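Matte black faucets and hard water: who has one?

neserine_k
Finally picked mine, so excited! Black faucet, gray sink, marble-look counter, pretty much this:

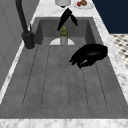

Reply 1 – irkden748
Love the black! Our water is super hard though, and I wipe ours down every night or it gets chalky.

Reply 2 – stelios_tz
Every night? No way. Two years with mine and a damp cloth once a week does it. Great faucet!

Reply 3 – irkden748
Then your water is softer than mine, lol. Vinegar?

Reply 4 – stelios_tz
Never on black! Mild dish soap only.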